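Chapter 4
Comparing Hands

Zorica Mladenović and Sebastián Riquelme
13 January 2022

A gripper maker will gladly tell you that its product succeeded in 600 trials. Ask what was picked up. When Welter published its results for the Brestel two-finger gripper, the test set was a single foam block, always placed the same way up. We doubt many readers need to move foam blocks.

Claims for humanlike hands deserve even more suspicion. Five fingers look capable in a brochure, and the looks do a lot of the selling. 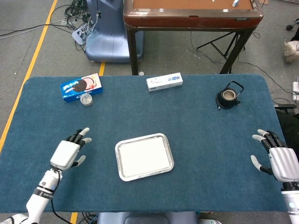 Figure 4.1 Two jointed hands above an empty metal tray, with a cookie box, a lidded container, a long white box and a small teapot along the far edge of the table.

A teapot with a thin wire handle asks something quite different of a hand than a flat box does. An average over both hides the difference. In this chapter we take apart one such average, from 890 grasps, and ask how much of it survives when each object is scored alone.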